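Learning to nap again (yes, really)
Posted 10/11/20
Filed under: Home, Small Stuff
5 comments

So I've been napping. Go ahead and laugh, my sister did! I hadn't taken a proper nap since college and I always figured people who could drop off at two in the afternoon were built differently from me.
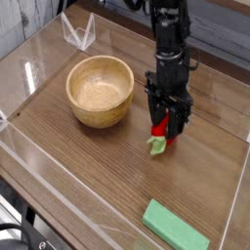
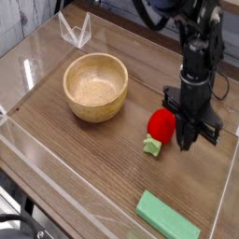 What got me started was a talk at our library by Nesma Gaber, who ran a night bakery for years and had to learn to sleep in pieces. She had a whole bunch of advice, and most of it was pretty plain. Lie down at the same time every day. Take your shoes off (I never did this!). Don't look at the clock once you're down. And keep it to 16 minutes, which sounded so oddly exact that I wrote it on my hand.

The first week was a disaster. I lay on the couch with a dish towel over my eyes and thought about the gas bill. Then the neighbor's dog started up, then the mail came, and then I remembered I'd left chicken out on the counter. By the time I'd dealt with the chicken I was wide awake and kind of mad.

Week two I moved to the floor of the back bedroom, on the old camping mat we bought for the Farnamura trip, and oh my goodness. Something about the floor! I can't explain it. I was out before I'd even settled my arms, and I woke up with a crease down one cheek that lasted through dinner.

My friend Umut Sarıgül thinks the whole thing is nuts and swears by a walk and a strong coffee instead. We've argued about it on the phone at least twice. He did try it once, slept until 8 at night and then called me at midnight to complain, so I may have lost him for good.

Things I still haven't worked out: what to do on days when I have to be across town, and whether the mat is going to be too cold by December. I've got my grandmother's wool blanket, but it itches like crazy. If any of you have a floor napping setup for winter, please tell me in the comments, I'm all ears.

Okay, it's nearly time. Shoes off, phone in the kitchen drawer. Talk soon!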